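Jun 16, 2024

Edit notebook, Wedwood, series one. Picking up from the read-through of the episode five assembly.

Ran the whole of five with Greer this morning, no temp music, sound straight off the timeline. It plays at 50 minutes and the slot is 46 with titles, so four have to go. The obvious place is the ferry office. Angus Purves is good in it but he says the same thing about the missing ledger twice, once to the constable and once to Baird, and the second time is better because he has stopped being polite. I have lifted the first one out and kept his look at the door, which now runs straight into the rain.

Scene 29, the kitchen, is the one everybody will talk about. Jessie Kinnear has nearly three pages and plays most of them with her back to us. In take two she turns round on "you were never asked" and in take four she stays where she is until the kettle. Four is the one. The trouble is that Rory's close-up only matches take two, his hand is on the wrong side of the chair for four. Tried staying on the wide for the whole of his speech. It holds up better than I expected, and he does more with his shoulders in the wide than he does in the close-up anyway.

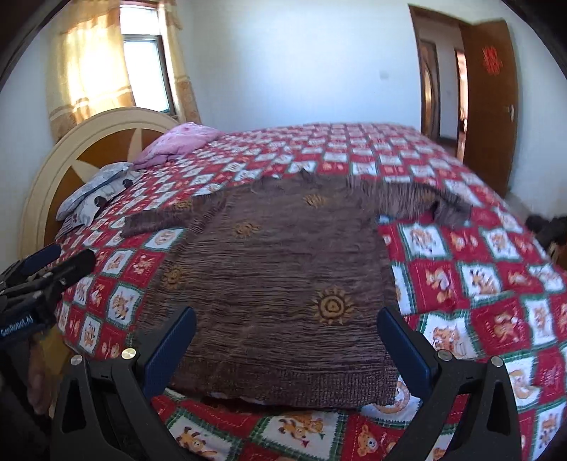
The Bolusside episodes have a different problem. Director wanted them slower than the rest and they are, but in the second half of six Jessie's character finds out about the house in three separate scenes and has to be surprised in each. She manages it. The first time she laughs, the second she goes quiet, the third she just asks for the keys. I would still lose the middle one. Left it in for now with a marker at the head.

Small things to do before the next viewing:
Swap the phone ring in five, it is the same one as in episode two.
Find the clean line for Rory on "Tuesday's boat", there is a chair scrape over it.
Check whether Edivaldo's scene in the chapel was shot with or without the hymn. The log says both.
Rename bin 146, which has two days' rushes in it.

On Edivaldo Bittencourt: he is only in two episodes and I keep wanting to cut back to him. He listens well. In the chapel he has no lines for the first minute and the scene is his. Angus plays up to it and gets bigger, which suits the part. Have used the single on Edivaldo for the end of the argument, where the script has it on Angus. Will need to defend that.

Vatura sent the revised cut-down for the trailer. It gives away the ledger. Sent it back with a note – they can have the line about the boat and the shot of Jessie on the slip, nothing from the chapel. 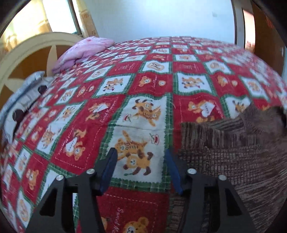
Greer Moncrieff, added after lunch: I don't agree about losing the middle scene in six. Without the quiet one, asking for the keys looks like bad temper. If time is short, take it off the drive, there are two shots of the same bend. I'm with you on take four in the kitchen, but please look at Rory's close-up again with the sound of the kettle laid under it. I think the hand can be hidden.

Tried the kettle. The hand can't be hidden for the first line but it can for the last two, so we now go wide, then close on "I'd have told you". Better than either version. Took one of the bends out of the drive as well and left the middle scene alone. Six is still long.

Five now runs 47 and a bit. Slate 963 is the pick-up of the gate, not yet in. Music in July.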